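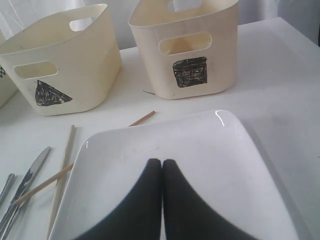

omness-results

Match results, lineups and table positions for the Omness Sunday Soccer League. One row per match, one row per appearance, and one very long notes column.

Last updated: 29 Oct 2026

What's in it

The set covers 1,000 matches, league and cup together. Friendlies are left out. So is the preseason tournament, which two clubs say they won.

Files

matches.csv - date, home, away, score, competition, ground, notes
appearances.csv - match id, club, shirt number, started, minute on, minute off
tables.csv - league position of each club after every round
clubs.csv - club names, the names they used to have, and the names they wish we'd use
corrections.txt - changes since the first release, newest first

Everything is UTF-8 with commas. If your spreadsheet turns 3-1 into the third of January, you have met the main reason the score is stored in two columns (home_goals and away_goals). A text version of the score is kept for people who like to look at it. Please don't sort by it.

Where it came from

Most results come from the match cards that home clubs send in after the game. Barurico's cards are typed and arrive on Sunday night. Droltano's are written in pencil and arrive in batches, often with the halftime score filled in and the final score blank. Chisholm Athletic sends a photograph of the card lying on somebody's dashboard. All three methods are allowed by the league rules, which say only that a card must be "submitted."

Older seasons were copied from the printed handbooks. The handbooks list final tables but not every result, so some scores were worked out backward from goal difference. Where only one set of scores fit the table, it went in with source = derived. Where several sets fit, the score is blank. I know it is tempting to pick the one where your club won.

Clubs

The league had six clubs for most of its life and has had seven since Droltano split into Droltano Town and Droltano Rovers. The split happened in the middle of a season. Town kept the points, Rovers kept the goalposts, and for a few weeks neither could really play. In the data, everything before the split belongs to a club called DRO, and the two later clubs are DRT and DRR. Neither gets DRO's titles. Both have written in about this and the letters were much alike.

With an odd number of clubs, one sits out each round. A bye does not get a row. If you join tables.csv to matches.csv and find a club that moved up a place without playing, the join is fine. Chisholm has had some of its best weekends that way.

Lineups

Only 400 matches have full lineups. The rest have shirt numbers for the scorers, or a note such as "usual team." Players are stored by club and shirt number and no names are released, so don't try to follow a career from one season to the next. Number 9 for Barurico has scored in every season on file and is certainly more than one person, though from the touchline you do wonder.

Minutes are as written on the card. Subs in the 91st minute of an 80-minute match are real entries. I have not fixed them.

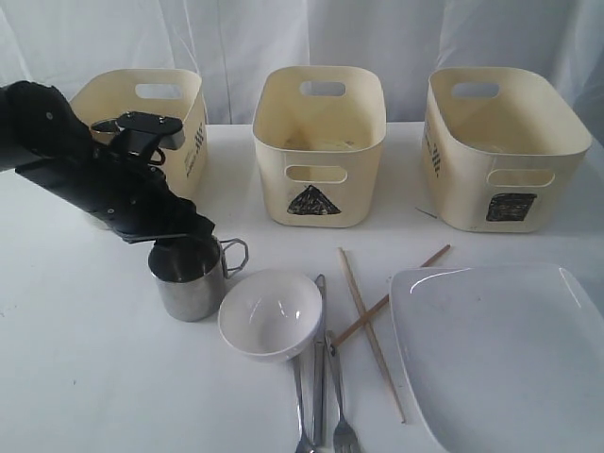 Cup matches carry competition = CUP and are decided on the day, with penalties stored apart from the score in pens_home and pens_away. The final is always at the Omness ground, whoever is in it, and Omness has been careful to be in it fairly often. There is no column for the trophy, which people keep asking for, so here is the whole record: it is silver in color, it is a plain cylinder, and apart from lacking the wire loop handle it could pass for the stainless steel mug in the photo. The winners keep it for a year. Engraving stopped when the space ran out, and the runners-up have never been on it at all.

Known problems

- Kickoff times before the handbook changed format are all 10:30. Some of those matches did start at 10:30.
- One match between Chisholm and Barurico appears twice because it was played twice. The first was abandoned when the only ball went into the river. It has status = abandoned and should be dropped from any totals.
- Ground names are inconsistent. "Top field," "top pitch" and "the good one" are the same place. "The other one" has not been identified.
- Attendance is recorded when the home club bothered to record it. Some clubs include dogs. There is no dog flag.
- Own goals are under-reported, for reasons you can guess.

Good uses, bad uses

It's fine for teaching, for practice with messy tables, and for settling arguments on the sideline. It has been used to build a ratings model, which put Droltano Rovers top the week before they lost to everybody. Please don't use it for betting. I can't imagine who would take the bet.

Home advantage in this data is small and mostly a matter of who knows where the slope is. Be careful with it.

Corrections

Send the match id, what's wrong, and something to back it up. A card is best, a handbook page is good, and "I was there" goes in the notes column with all the others. Corrections that come in before the end of the month go into the next release. The September batch was held over while two clubs agreed on a score, and they settled on a draw, so the row has been marked disputed.

License

Free to use and share with credit to the Omness Sunday Soccer League results file. If you publish a table from it, say which release you used. The next one will probably differ in the lower half.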